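Speaker notes: A cable fault in the bathroom cleaning task
Jinfeng Zhong, Setusis, November 2018
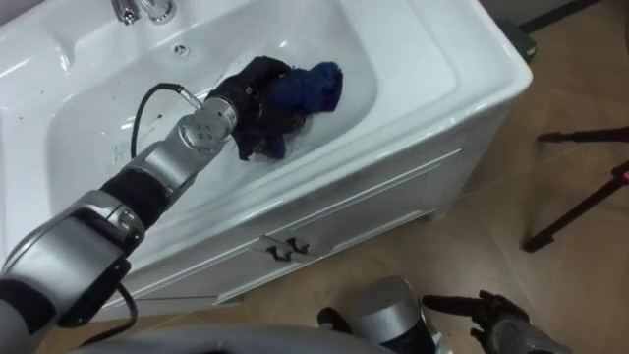

Start with the fault itself. In run 14 the arm stopped during the wiping of a sink, and the hand did not open when the operator asked for it. The log shows 156 lost messages from the wrist in 2 seconds. After this the controller held the last position, as it was designed to do.

Next, the cause. We first suspected the software and spent over a week on it. Then Haslam bent the wrist cable by hand at the connector, and the same error came back. (Pause here, people usually ask about the connector.)

Explain the safety matter slowly. Holding the position is good for a cup. It is bad if a finger of a person is inside the grip. Now the hand goes soft after 50 milliseconds without a message.

Still open: the cable needs a longer loop and a better clamp. Biltgate will send new parts in December.

Thank the test team. Take questions.

Recent talks
Hodatent: first results
Stop buttons and where to put them
Gripping wet cloth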